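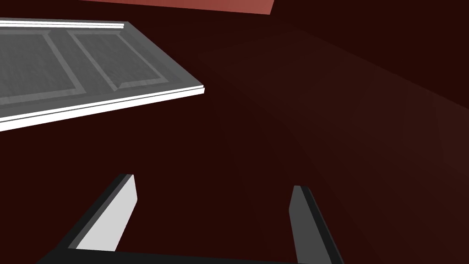
Does a store loyalty card save the average household any money? Less than the sign-up desk would like you to believe, according to Nuria Feyisa, who kept every grocery receipt for a year to find out.

Shopping > Household > Interviews

Feyisa joined the Flutier program in June, lured by a promised 100 bonus points. "I asked what a point was worth and the cashier had to look it up," she says.

By the end of the year she had saved $44 on spending she would have done anyway. She had also bought $85 worth of things she didn't want. "Three jars of Sader mustard. I don't even like mustard."

Doesn't the member price count for something? She snorts. "Compare it with the regular price at Morin, over the road. It's the same price in a different colour."

The company's brochure talks about rewarding its neighbours. Feyisa still has the card, in a drawer, with 382 points on it.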